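The Last Boat from Misar

The Sala left Ondport at ten past four on Tuesday with two passengers and a crate of onions. In January that counted as a decent load. Cinzia Sorrentino took her out past the breakwater and turned north, and the wind came onto the side windows.

The crossing took 38 minutes. She had made it so often that she no longer looked at the clock. When the chapel lined up with the end of the fish dock, she eased back on the throttle, and when she could read the sign on the landing she put the engine in neutral and let the boat slide.

One of the passengers was a woman going home to the island with her shopping. The other was Samuele Ruggiero, and he had not bought a return ticket.

He came up to the wheelhouse when they were halfway across. Passengers weren't allowed up there, but he had worked the Sala for five years before he moved to the mainland, and it would have been strange to send him down.

"You've moved the radio," he said.

"It was in my way."

"It was in my way too. I never thought to move it."

He stood with one hand on the rail over the chart table. The old varnish had worn through there, and some of that wear was his.

"Your brother wrote to me," he said. "About the house."

Cinzia said nothing. The house had been her father's. It had 4000 square feet of stony ground behind it and a roof that leaked over the stairs. Her brother wanted it sold by spring. She had been told this by letter as well, although he lived close enough to Ondport to walk down and meet the boat.

"He says you won't sign."

"I haven't signed. He never asked me if I would."

"Would you?"

She watched the chapel come clear of the headland. "I have to bring her in now," she said, and he went below without being told.

She tied up by herself. The woman took her shopping and went up the hill. The onions were left on the landing for the shop. Samuele waited by the bollard with his collar turned up until Cinzia had shut everything down and locked the wheelhouse, and then they walked up together, because there was only the one road.
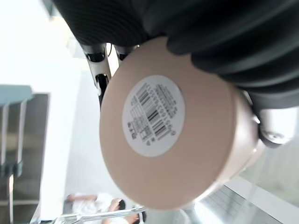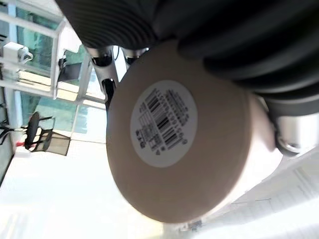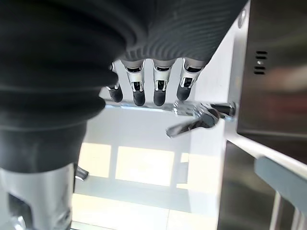
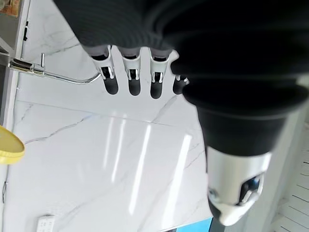
Samuele thought she should keep the house if she could stand the winters in it, and that her brother would complain for a year and then start coming over in August with his children. He had seen it happen in other families. As for the roof, he could do the roof. He had done his own.

"With what money?" Cinzia said.

"Mine, for the slates. You can pay me back in crossings."

She worked it out as they climbed. A return ticket was cheap, and slates were not. "You'd have to cross every day until you were ninety."

"I might like that."

They had reached the gate. It had dropped on its hinge again and she lifted it with her foot, the way her father used to. The key was in her coat with the keys to the boat, all on one ring. She had never separated them.

Inside it was as cold as outside. She lit the stove and set a bucket on the stairs, although it wasn't raining yet. Samuele went up to look at the ceiling and she heard him walking from room to room, stopping, tapping on something, walking again.

Her brother's letter was in the drawer with the string and the candles. There were three pages of it. He had put down what the agent expected and what the taxes came to, and on the last page he had written that 714 people had once lived on Misar and that she should ask herself how many of them had left, and why. She didn't know where he had found the number. It sounded like something from school.

She read the page again standing up. Then she put it back under the string.

"It's only the flashing," Samuele called down. "Most of it. There's one bad rafter."

"Can you fix a rafter?"

"No. But I can hold the end of it while you fix it."

She filled the kettle. The first boat in the morning was at seven, and she would have to be down there by half past six to warm the engine. There was a bed made up in the back room and another that could be.

"Do you want soup?" she called up.

He said that he did, and asked if there was a ladder.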